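Unit 2 notes: Tables, Timber and Tableware
Jovita Barrera, Room 11

Okay, welcome back everybody! Before we get to place settings I want you thinking about the surface underneath, which I always bang on about (sorry to those who had me in February). Pale timber is forgiving with colour. Whitewash keeps the grain showing but knocks the yellow back, so pinks, greys and soft greens all sit nicely on it. My favourite is still a pastel bowl on cream boards, nothing else near it.
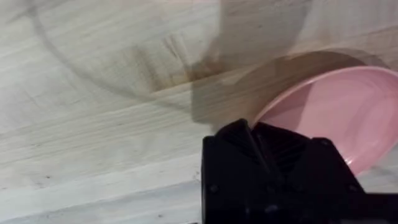
Now, care. Wipe along the grain, never across, and get right into the seams between boards, where crumbs love to hide. Damp cloth, then a dry one. Glazed bowls get lifted, please, not dragged! A rough foot ring will scratch a matte finish and I've got the table at home to prove it.

For next time, read the Huerta chapter on bowls (page 42) and bring one shallow, wide piece from your own cupboard. Any colour. We'll try it on light boards first, then on the dark ones, and you can jot down which you'd rather eat soup from.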